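공개 시연·견학 > 운영 안내서 4장
2월 / 글 Porora 시연 운영반

4장. 손에 쥐는 그리퍼 시연: 장신구 집기와 정리

공개일에 방문객 앞에서 장신구 과제를 진행할 때의 준비와 순서를 적는다. 3장의 수건 접기 과제와 달리 물건이 작고 서로 엉키기 쉽다. 홍보물에는 "누구나 바로 할 수 있다"고 쓰여 있는데, 운영반은 그 문구에 동의하지 않는다. 진행자는 방문객에게 같은 말을 되풀이하지 말 것. 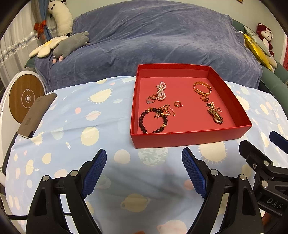
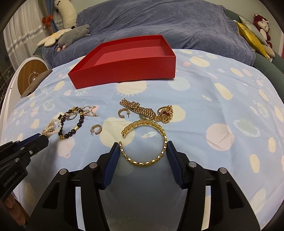 그림 4-1, 4-2. 침구 위 장신구 과제. 손에 쥐는 그리퍼와 빨간 상자.

4.1 준비

1. 침대나 소파처럼 푹신한 면에서 할 때는 천을 먼저 당겨 편다. 주름 골에 귀걸이가 들어가면 손가락 패드로는 꺼내기 어렵다.
2. 뚜껑 없는 상자를 작업면에 놓는다. 상자 바닥이 보이도록 진행자 쪽을 비워 둔다.
3. 팔찌, 목걸이, 반지, 귀걸이, 손목시계를 섞어 둔다. 굵은 것만 골라 놓으면 시연은 매끄럽지만 보여 주는 것이 별로 없다. Naidoo 전시장에서 본 시연이 그랬다.
4. 양쪽 패드에 먼지나 실밥이 붙어 있지 않은지 살핀다. 패드는 마른 천으로만 닦는다.
5. 기록 장치를 켜고 저장 공간을 확인한다. 한 회차는 18분으로 잡는다.

주의: 방문객이 차고 온 장신구는 쓰지 않는다. 본인이 괜찮다고 해도 받지 않는다. 가는 줄은 패드 홈에 끼면 끊어질 수 있다.

4.2 진행

1. 굵은 팔찌부터 시작한다. 그림 4-2처럼 넓은 고리형 금색 팔찌는 두 손가락 사이에 잘 걸리고 뒷줄에서도 보인다.
2. 집은 물건은 천에서 조금만 들어 올린다. 높이 들수록 박수는 나오지만 떨어뜨리면 튀어서 찾기 힘들다.
3. 상자 안에 놓을 때는 패드를 천천히 벌린다. 던지듯 놓지 않는다.
4. 나무 구슬 팔찌와 가는 사슬이 엉켜 있으면 한꺼번에 옮기지 말고 한 손으로 눌러 푼다. 그리퍼 두 개를 함께 쓸 때는 한쪽을 고정용으로 정해 둔다.
5. 반지와 귀걸이는 마지막에 한다. 세 번 시도해서 안 되면 멈추고 다음 물건으로 넘어간다. 실패한 회차도 지우지 않는다.
6. 방문객에게 넘겨줄 때는 손잡이부터 건네고, 손가락이 연결부 사이에 들어가지 않게 한다.

참고: 지난 예행연습에서는 91회를 시도했다. 성공률은 이 안내서에 싣지 않는다. 무엇을 성공으로 칠지 운영반 안에서도 의견이 갈렸고, 떨어뜨렸다가 다시 집은 것을 넣느냐 빼느냐에 따라 숫자가 크게 달라진다. Arow 측 소개 자료에 나오는 수치를 대신 인용하지 말 것. 측정 조건이 적혀 있지 않다.

4.3 질문을 받았을 때

"로봇이 혼자 하는 건가요?"라는 질문이 가장 많다. 사람이 쥐고 움직인다고 분명히 답한다. 여기서 모은 동작이 나중에 로봇 학습에 쓰일 수 있다는 설명까지는 괜찮다. 올해 안에 집안일을 맡길 수 있다는 식의 답은 하지 않는다. 그렇게 말할 근거가 우리에게 없다.

값을 물으면 Miminon 안내대로 돌린다. 진행자가 짐작으로 말한 금액이 다음 날 게시판에 올라온 적이 있다.

4.4 마무리

1. 상자에 담긴 장신구를 목록과 맞춰 본다. 귀걸이는 짝까지 본다.
2. 천을 들어 가볍게 턴다. 바닥에 밝은색 종이를 깔고 털면 작은 것이 잘 보인다.
3. 그리퍼의 나사가 풀리지 않았는지 손으로 확인한다. 흔들리는 나사가 있으면 그날은 그 그리퍼를 쓰지 않는다.
4. 기록을 옮긴 뒤 회차 번호를 적는다. 공개 시연 회차와 예행연습 회차는 폴더를 나눈다.

주의: 같은 진행자가 6회 이상 연달아 하지 않는다. 손목이 먼저 지치고, 지친 손으로 한 동작은 기록으로도 쓰기 어렵다.

5장은 주방용품 과제이며 준비물 목록은 아직 확정되지 않았다.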